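Products > Emissions Testing > Tailpipe Analyzers > Muven

Birnska Muven Portable Exhaust Analyzer

Last updated: December 4, 2018

111 shares | 2 comments

The Muven is a portable exhaust gas analyzer for repair shops, fleet garages and inspection lanes. It measures carbon monoxide, carbon dioxide, hydrocarbons, oxygen and nitric oxide at the tailpipe and shows all the readings on one screen. It can be used on gasoline, propane and natural gas vehicles. It is not a smoke meter and should not be used on diesel engines.

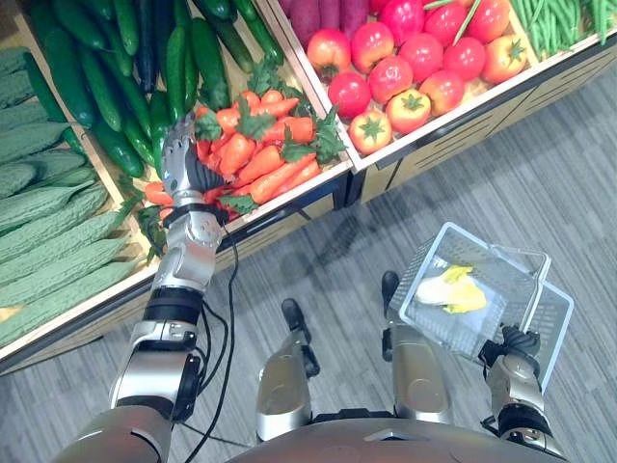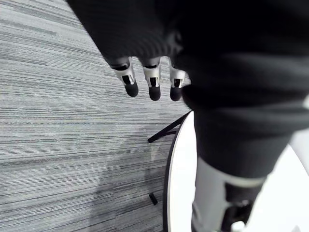 Who uses it

Most Muven units are sold to independent shops that want to check a car before it goes to the state inspection station. A failed inspection costs the customer a second trip, and the failure slip seldom says much about the cause. With an analyzer in the bay, the technician can see whether the engine is running rich, whether the converter has stopped working, or whether there is an air leak in the exhaust ahead of the oxygen sensor.

Fleet operators use it in another way. A delivery or taxi fleet will usually test each vehicle at its regular service and keep the results by unit number. When the hydrocarbon reading on one van starts to climb over several services, it can be pulled in for plugs or an injector cleaning before the check engine light comes on.

The Muven is a diagnostic tool. Some states and counties require a certified machine for official inspections, tied to their own reporting system. Please check with your local program before you buy if you plan to issue certificates. We can supply the technical file for your application, but approval is up to the program.

How it works

Exhaust is drawn through a stainless steel probe and a hose to a water trap and filter, and from there to the measuring bench inside the case. Carbon monoxide, carbon dioxide and hydrocarbons are measured by infrared absorption. Oxygen and nitric oxide are measured by replaceable chemical cells. The unit calculates lambda and air-fuel ratio from the gas readings.

Warm-up takes 45 seconds from a normal room temperature. In a cold garage it takes longer, and the screen will show WAIT until the bench is stable. The analyzer zeros itself on outside air at the end of warm-up, so the probe must be out of the tailpipe and away from any running engine. If you zero the unit in a bay full of exhaust, every reading after that will be low.

Readings can be held, saved or printed. The printer is built into the lid and takes standard thermal paper. Saved tests can be moved to a computer by USB cable, as plain text or as a spreadsheet file. There is no wireless connection on this model.

What is in the box

– Muven analyzer with carrying handle and rubber corner guards
– Sample hose with stainless steel probe and tailpipe clamp
– Water trap, fitted, with 2 spare filters
– Power supply and vehicle power cord with battery clips
– USB cable
– One roll of printer paper
– Printed manual and factory calibration certificate

The tachometer pickup, oil temperature probe and hard case are sold separately. Shops that test vehicles with dual exhausts should also order the Y-probe. Sampling from one side only can give a misleading result when one bank of the engine is running differently from the other.

Care and calibration

Drain the water trap at the end of each day, and more often in cold weather. Change the filter when it turns gray. A clogged filter slows the sample flow, and the unit will show LOW FLOW and stop the test before the pump is strained. After testing a car that is burning oil, let the pump run on clean air for a few minutes before you switch off.

The bench should be checked with calibration gas twice a year, or more often if your program says so. The owner can do this with a bottle and regulator; the steps are in chapter six of the manual. The oxygen cell wears out with time whether or not the analyzer is used. When it is getting weak the unit gives a warning at start-up. It still measures the other gases after the oxygen cell has failed, but lambda is no longer calculated.

Repairs and factory calibration are handled by Vondráček, our service partner. Call or write for a return number before sending anything. Pack the unit with the trap empty and the hose removed – hoses shipped with water in them have damaged the bench on more than one occasion.

Warranty

The analyzer is covered for 2 years against defects in parts and workmanship. Chemical cells, filters, hoses and probes are wear items and are not covered. Damage from water drawn into the bench is not covered either, unless the trap itself was faulty.

Ordering

The Muven is sold directly by Birnska and through Zakell for customers who prefer to buy on a shop account. The price is the same. Units are normally in stock and ship with a current calibration certificate. Trade-ins on older four-gas analyzers are accepted if the unit powers on and the bench is complete.

A software update is planned for February. It adds a fleet list, so that tests can be saved under a vehicle number instead of a test number, and it corrects the hydrocarbon reading for propane automatically. At present the operator has to pick the fuel from the menu before each test. The update is free for all Muven owners and is installed by USB cable.

Comments (2)

Can the Y-probe be used on a truck with stacks, or is the hose too short?

Reply from Birnska: The standard hose will not reach most stacks. Order the long hose with it. The response time will be slightly slower, so wait for the readings to settle before you press Hold.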